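What is this white container?
Forum: Sheds, Studies & Spare Rooms

timine_tess
Got this off the free table at the markets on Thursday and I can't work out what it's for. White plastic, stepped neck, and a little round hole in the front with ridges fanning out like a sunburst. 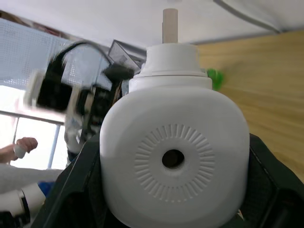 The mystery container, sunburst side

Drikidach
Love it! I'd say a bird feeder – the beige dowel out the top could be for hanging.

skarkov111
Nah, don't reckon. A perch would go under the hole, and yours sticks straight up. Some kind of dispenser missing its tap?

timine_tess
Tap was my guess too, but the hole looks awfully small. And yes, the fish sign stays.

Drikidach
Pale wood and a pink fish, sold. What's in the little bottle with the green base?

timine_tess
Plant food, 2 bucks. Rosalinda swears by it.

skarkov111
I'd shift that power strip lower, hanging it up the wall like that would drive me batty.

timine_tess
Disagree! I can reach every socket sitting down.
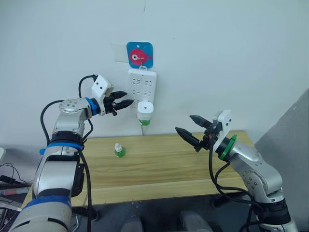 More from this forum
Best glue for a wobbly drawer
Timber desktops – oil or wax?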